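Ticket 217 - Metal cabinet, break area. Drawers won't stay shut
Opened by: Neelam Bhatia
Assigned: Umesh Chaturvedi
Status: open, waiting on parts
Priority: low

Neelam, 8:40 am
Top drawer on the gray Stulodberg cabinet keeps rolling out. Push it in, comes back. Middle one does it too. Caught my hip on it twice. Can someone look pls

Umesh, 9:15
Is it level? Put something round on top and see which way it goes.

Neelam, 9:30
Nothing rolls. Top seems flat enough.

Umesh, 11:05
Came by. Emptied top drawer, 3 boxes of napkins and a ton of Tastus sugar packets. Still creeps out when empty so not the weight. Wiped the runners, lots of crumbs in there. Closed fine for maybe ten mins then out again.

Jitendra Malhotra, 11:20
Same thing happend with the one in room 107. Was the catch at the back, plastic tab worn down. Swapped it and no trouble after.

Umesh, 1:10 pm
Checked, tab is worn on both. Bottom drawer tab looks ok, leaving it. Need two catches, Gridska part, asked Shanti to order.

Shanti Pandey, 1:25
Ordered. Supplier says March. Sorry. Can you clear the top before Umesh takes the drawers out? Went past just now and theres still snack stuff on it.

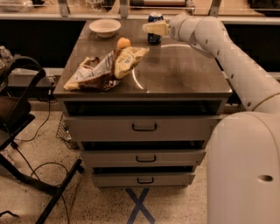

Also pls dont tape the drawers shut in the meantime, last time the glue took the finish off and I had to scrub it with the Nigam cleaner for an hour.

Neelam, 1:50
Ok no tape. Will clear it, chip bag is going in the trash, bowl goes back to the kitchen. Abhishek is the orange thing yours?

Abhishek Gautam, 2:05
not mine

Umesh, 2:15
Parking this til catches arrive. Push drawers in when you walk by.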